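Drestedbridge Robotics Club - Arm Handbook - Section 4: Block Table Set-Up

Read section 3 first if you haven't homed the arm yet. This part assumes it homes OK and Zerkier opens without the red banner. If you get the red banner go back, don't click through it.

Updated June 17, 2026. Replaces the April sheet, please recycle any copies still in the binder.

4.1 What you need out

Arm, power brick, gripper cable. Club laptop with Zerkier on it. White plate, bricks in blue, yellow and green. Desk lamp. Soft cloth. Masking tape, the low tack kind. The key to the Fudari cabinet is on the hook inside the supply closet, put it back after.

4.2 Table

1. Wipe the table. Dry cloth, no spray. Spray leaves a film and the clamp slides on it.

2. Clamp the arm base to the table edge. Hand tight plus a bit. Wiggle it. If it moves at all, redo.

3. Route the cable under the arm, leave a loop. Enough slack that the wrist can turn all the way both ways and the cable doesn't go tight. Check this by hand with the power OFF.

4. Lamp at the far side of the table, well outside the reach of the arm. Lamp cord goes off the back. Never across the work area.

5. Chairs on the far side stay pushed back. People lean in when it gets exciting and the arm does not care.

CAUTION: Power off means switch off at the brick. Stopping the program in Zerkier is not power off, the joints are still live and will hold or jump.

4.3 Power and connect

1. Gripper plug first, then power. Other way round and the gripper may not show up in the device list.

2. Switch on. Hands clear. The arm twitches once when it wakes up, normal.

3. Open Zerkier, pick profile BLOCKS 2. The old BLOCKS profile is still in the list, has the wrong table height in it, will drive the fingers into the table. Don't use it. (Yes we should delete it. Needs the admin login.)

4. Press Home. Wait for it to stop moving before you touch anything on screen.

5. Check the wrist light. No light, go to 4.6.

4.4 Gripper values

Set these by hand every session, the profile doesnt save them.

Open position: 2,687
Closed on brick: 367
Close speed: 3

Closed on brick is for the short two-stud bricks gripped on the sides. If you swap in anything longer or softer you have to find your own number. Start wide and come in slow. Too tight and the motor hums and gets hot, then it cuts out and you wait.

Note: Zerkier takes the value with or without the comma, but not with a space. A space gets read as two entries and the second one is thrown away. Cost us most of an evening.

4.5 Camera light check

Do this before you try any picks. Table is glossy and it matters more than you'd think.

1. Room lights on, lamp on, arm at home.

2. Open the camera view. Look for blown out white spots on the table top. Lamp reflection is the usual one.

3. Turn the lamp or slide it untill the bright spot is away from where the plate and bricks will go. You won't get rid of it. Just park it somewhere harmless.

4. Move the arm over the table with the jog buttons. Watch the shadow. Dark bricks inside the shadow get missed, so pick start spots that stay mostly clear of it.

5. Press Save Light. Has to be redone if anybody moves the lamp. Anybody bumps the table, same.

CAUTION: Jog speed on LOW for this. It resets to medium whenever you change tabs. Look at it every time.

4.6 If it doesn't work

Wrist light off: power off, reseat the plug at the wrist, power on. Still off, swap the cable for the spare. Still off, tag it and use the other arm.

Gripper not listed: you probably plugged in power first. See 4.3 step 1.

Brick drops on the lift: closed value wrong, or the brick went in crooked. Check crooked first.

Brick found but gripper lands beside it: lamp moved, or table bumped. Redo 4.5. If it's still off by the same amount every time, re-home.

Camera keeps picking a spot with no brick in it: it's chasing the reflection. Lamp again. Bricks reflect a little in the table too so if it aims low, in front of a brick, that's likely why.

Arm stops mid move with no message: cable caught. Power off before you reach in.

4.7 First pick

1. Speed LOW. One person on the laptop, one on the switch. The switch person does nothing else.

2. Open the gripper, jog over the brick, come straight down. Fingers either side.

3. Close. Listen. One short buzz is fine, long buzz means open it again.

4. Lift a little and hold. Count to 3 out loud, if it stays put then carry on.

5. Jog to the plate. Do NOT press down yet, that's section 5.

Teams doing the Hashemi Cup task: same set-up, same values, only the plate position changes. Tape marks for it go down after the light check.

4.8 Laying out the plate and bricks

Plate goes flat on the table, studs up, in front of the gripper side where the arm can get over it without stretching. Doesn't need to be square to the table, a bit of an angle is fine, the camera sorts that out. Spread the bricks more than feels necessary. With blue up in the jaws and its studs showing over the top, a yellow one tucked right under the wrist like this is too close for the next pick, so jog away and move it by hand, power off. Green out on its own is better spacing. Same with the lamp, glare patch just off the base and the plate well clear of it. Then on to section 5.
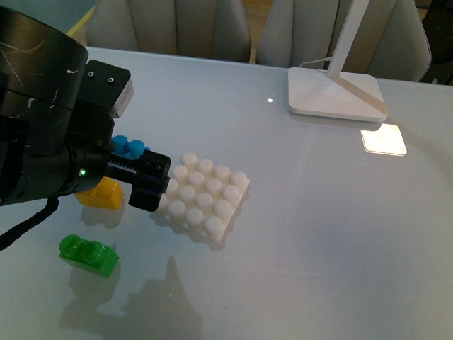
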